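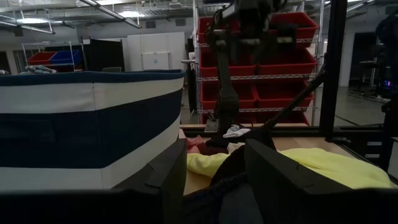 Two-arm build, shared workshop course
Session 3 handout: grippers, wrist camera, first goes at cloth
Notes by Iman Metwally, corrections to Ilona Dobos please

Left over from last time

Most of you have both arms bolted down and moving. If yours still drifts at the shoulder, see Marek before powering up, don't just tighten everything. The post clamps want checking again, they settle in the first week. Anikó's group: your left arm was wired to the right channel, swapped back now, redo the zero position.

Wiring sheets are in the Erkness folder on the shared drive. The old ones say Lavora board, ignore, we changed boards in February and the pin order is different.

1. Gripper fingers

Two fingers, flat inner faces, one motor. Print solid where the screw goes through, the rest can be light. Black filament is fine. White fingers vanish against white cloth in the camera picture and then you can't tell where the tip is.

Closing force: start low. The number in the config is 500, that's for the wooden blocks from session two. For cloth go down to 322 and work up. Too high and the motor sits there pushing against itself and gets warm. Too low and it slides off the hem.

Rubber on the tips, thin. Bike inner tube works, glue it with contact adhesive, leave overnight. Thick rubber rounds off the tip and you can't get under a flat fold any more.

Check by hand, power off: fingers meet along the whole face. Gap at the tip = bad print or bent bracket. Imre has spare brackets, ask nicely.

2. Wrist camera

Goes on the bracket behind the fingers, looking forward and down. You want both fingertips in view at all times, low in the picture, with a good stretch of table past them. People tilt it too far down and get a lovely view of their own fingers and nothing else. From the wrist you should be able to see the other arm when it comes in over the table, that matters in part 4.

Cable: leave a loop at the wrist, tie it at the elbow. Turn the wrist fully both ways BEFORE you tie. Last term's cables nearly all broke in the same place, at the plug.

Fix exposure by hand. On auto the picture jumps every time something pale comes into view, and the ceiling lights make it worse. Write your settings on tape and stick it on the bracket.

3. The table

Bare wood, no mat. Mats ruck up under the cloth and the gripper grabs both.

Clothes in a heap, don't lay them out neatly. Mix of dark and light. Dark on dark is the hard case: navy on top of something blue-grey and the edge between them more or less goes. A pale yellow thing next to navy is easy, so start there. Small white cloths are good for a first pick, light, and they don't drag half the pile with them.

Bin stands on the left, open side up. Tall one hides a lot of the table from the left wrist when the arm is low, so either move the bin back or plan the approach from the other side. Don't lean it on the arm base.

Clothes go back in the bag afterwards. Not in the red bins on the shelving, those are parts.

4. Working both arms

Order for today:

One arm parked, other arm picks one small cloth from the top of the heap. Lift, hold, put down.
Same again with the other arm.
Right arm pinches a corner and stays low. Left arm comes in for the opposite corner. Slow.
Both lift together. Stop at the height of the tape mark on the post.

Speed limit in software is 675 and stays there until Ilona has seen your stop button work. One person drives, one person on the button, and the button person does nothing else. No phones.

Arms can reach each other. Also they can reach the post. If the forearms get close, back off the way you came, do not try to steer round. Elbows are the bit everyone forgets becuase you are all staring at the fingers.

5. Common faults

Gripper closes on nothing: too high by a few mm. Cloth squashes down more than you'd think.
Picks up two things: go in at a fold, not the middle of a heap.
Cloth drops halfway: force too low, or the rubber's peeling. Look before changing numbers.
Arm buzzes when holding still: supply sagging. The Mészáros supplies are ok, the little grey ones are not.
Picture freezes: USB hub. Plug the camera straight into the computer.

For next time

Record almost an hour of picks per pair, any garments, both arms. Note each drop and what you were holding. Bring the notes on paper, one sheet per pair.

Read the Brosenstead build log up to the part on elbow brackets, skip the section about paint.

Workshop shuts at 9 pm sharp, power off at the wall, arms parked low so they dont fall when the motors let go.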